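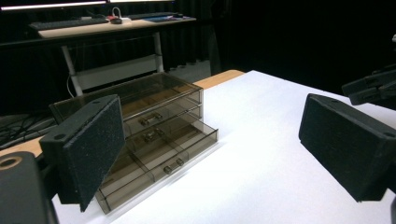 Smoky-brown plastic drawer organizer, small rounded pulls

Subject: Re: Wistness/Semix exchange offer – proration and the odd-lot box

I have now read the prospectus through to the back annexes, and I think the earlier message has two things right and one wrong. I quote it in full because the archive search splits this thread.

> From: Songül Yurt
> Subject: Wistness/Semix exchange offer
>
> The offer document for the Semix split-off is out. Wistness will
> accept its own shares in exchange for Semix shares at a 4 percent
> discount, subject to an upper limit on the ratio. My reading:
>
> (a) holders of fewer than 100 shares are exempt from proration if
> they tender everything and check the box;
> (b) the averaging period ends before the withdrawal deadline, so
> the final ratio is known while you can still pull your shares;
> (c) since Mansour has said it will not tender, proration should
> be light and the larger holders can expect most of their shares
> to be taken.
>
> The filing values Semix at $626 million. It lists 486 holders of
> record, which says little, as most of us hold through a broker.
>
> Has anyone checked whether the upper limit is likely to bind?

Point (a) is correct with one condition that is easy to miss. The 100-share test looks at total beneficial ownership across all accounts. Someone with 60 shares at one broker and 70 at another doesn't qualify, even though each account would pass alone. The letter of transmittal asks you to certify this. Shares in the employee savings plan are excluded from odd-lot treatment altogether, however few you hold there. The plan trustee tenders them as one block, and its cutoff is earlier than the public one.

Point (b) is also correct. The ratio is set from the daily volume-weighted averages over the pricing days and will be announced by press release before the market opens. Withdrawal rights stay open until midnight at the end of the offer. In practice your broker will stop taking instructions in the afternoon, and some stop the day before. Call and get the cutoff time. The document gives only the agent's deadline.

Point (c) is where I disagree. Mansour staying out removes one large block from the pool of possible tenders, but it does nothing to limit the rest. If the discount holds through the pricing period, every arbitrage account that can borrow Semix when-issued stock will buy Wistness, tender, and short the other side. Those buyers replace Mansour's shares many times over. A wide spread and light proration do not usually go together. Anyone planning around a full acceptance should have a plan for the shares that come back.

On the upper limit. A 4 percent discount means $104.17 of Semix stock for each $100 of Wistness tendered, if the limit is not in effect. The limit is stated as a fixed number of Semix shares per Wistness share. It binds when Semix falls far enough against the parent, and once it binds the discount shrinks and can go to zero or negative. Semix has no trading history to speak of, so I would not try to put a probability on it. The press release will say if the limit is in effect. There is no automatic extension in that case – I looked for one, as some earlier deals had it, and found only a general right to extend.
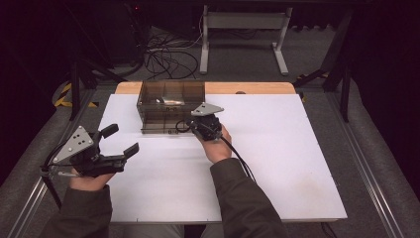
Segment reporting after the split deserves more attention than it has had here. Semix takes home storage and the commercial fixtures line. Wistness keeps personal care, including Prutomine, and also keeps the resin purchasing contracts, which it will resell to Semix at cost plus a fee under the transition agreement. That fee is not given. For storage goods it matters a good deal, because resin is a large share of the cost. Take a box of transparent brown-tinted acrylic, like the one on the white board: under the new segment notes its sale would be Semix revenue, while the margin on the sheet it was made from would show up in the parent's "other" line. Until the contracts expire, Semix gross margin will look worse than it would on a stand-alone basis, and the pro forma statements make no adjustment for this. The auditors' comfort language does not reach the pro formas.

The debt is simple. Semix draws a new term loan before closing and pays the proceeds up to Wistness as a dividend. The $626 million in the filing is an equity value after that payment. Songül, your message did not say otherwise, but a reply off list added the loan to it and then subtracted the loan again to get a lower equity figure, so I mention it.

Tax: the opinion is a condition of the exchange and can be waived by Wistness. I don't like that, though it is common enough. Cash in lieu of fractional shares is taxable in any case. Non-U.S. holders should read the withholding section for themselves.

Two items I could not settle from the document:

1. Whether shares returned after proration settle in time to be voted at the annual meeting. The record date is given only as January.

2. What happens to any Semix shares left over if the offer is undersubscribed. The text says they will be distributed pro rata to remaining holders, but one annex refers to a second exchange offer "or other disposition." These could be read together, with the second offer first. I have written to the information agent and will post the answer to the list if I get one.

If anyone has the savings plan notice in hand, please send me the page with the trustee's cutoff.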